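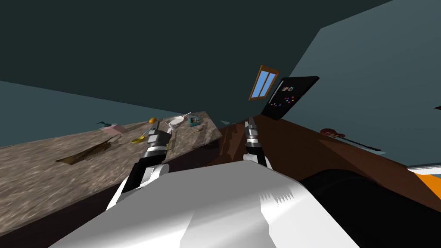 Kitchen model, both arms forward, the left one towards the granite counter.

February, 7.40 in the evening. Most of the day went on the equipment plan and very little of it on the kitchen runs, although the runs were going in the background and I looked in on them between spreadsheets. The plan has to be finished before the lab budget closes at the end of the month. Anything not on it waits until autumn.

Where it stands tonight. The large item is the two-armed machine from Erkton. Their revised quote came in before lunch and the base price has not moved. The lead time has, from two months to three. The quote now lists the grippers as a separate line, where the first version had them under the arms, so the two versions cannot be compared without taking the first one apart. I did that after lunch. The difference is small and it is in delivery, which they now charge per crate.

Zesus have offered the same class of arm without a body. It is cheaper, but we would have to build the mount ourselves, and the workshop is booked solid until April. I have left it in as the fallback and costed the mount at 2000, which is what the workshop charged for the last steel frame. The frame was simpler. I have put a note next to the figure.

Gripper fingers are the part I keep going back to. The model uses a flat parallel pair, and for fruit, a bowl and small boxes on a counter I expect that to be adequate. Thin things are a different case. Anything lying flat on granite, a board or a stick, has to be brought to the edge or tipped up, and I do not want to buy a second set of fingers to find out which. Seppälä sell a softer pad that bolts on to the standard finger. One pair is on the list. I have asked them whether the pads can be washed, and whether they are sold singly when one tears.

Completed runs stood at 231 when I stopped the batch at four. I am not going to write anything here about success rates until the logs have been sorted, as the last batch was counted wrongly and I had to withdraw a slide.

The one planning question the model has already been useful for is floor space. With a counter on one side and a wooden worktop on the other, the body takes up a good deal of the room between them, and our own test kitchen is narrower than the model. I measured the gap again this afternoon with a tape and wrote it on the wall by the socket, where it can't be lost with the rest of the paper. The arms can work at the counter in that width. Turning the body is less certain. Erkton's drawing gives a turning circle for the base with the arms folded and says nothing about the arms out, so that has gone back to them as a question.
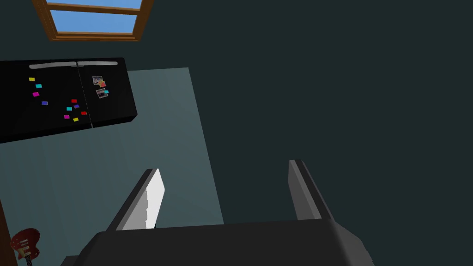
The fridge is the next line. If door opening is to be part of the work next year we need a real one, and it should be a side-by-side with long bar handles so that what we learn in the model carries over. The second-hand price for one of those is lower than I had allowed. Getting it up to the second floor is not in the price. The lift is rated for the weight, but I have yet to check the width of its doors, and the corridor has the fire door halfway along. A single-door unit would go through without trouble and would be the wrong shape for the job. I have entered the large one with carriage as a separate line.

Power: one more circuit on the window side. Estates want a form, and the form wants the rated current of everything on the circuit, which I do not have for the Erkton base. Sent a second message about it at five.

Spares were thin in last year's plan and we paid for it in waiting. This time there is a line for cables, one for fingers and one for a wrist camera, all through Timari, who hold stock and invoice monthly. Their catalogue prices run until the end of March.

Still open: insurance on the crates, who signs for delivery if it comes in the holidays, and whether the service contract starts at delivery or at first power-up. Erkton's terms say both, on different pages. Batch restarted at ten past seven with the same settings as before. Logs tomorrow, then the lift doors.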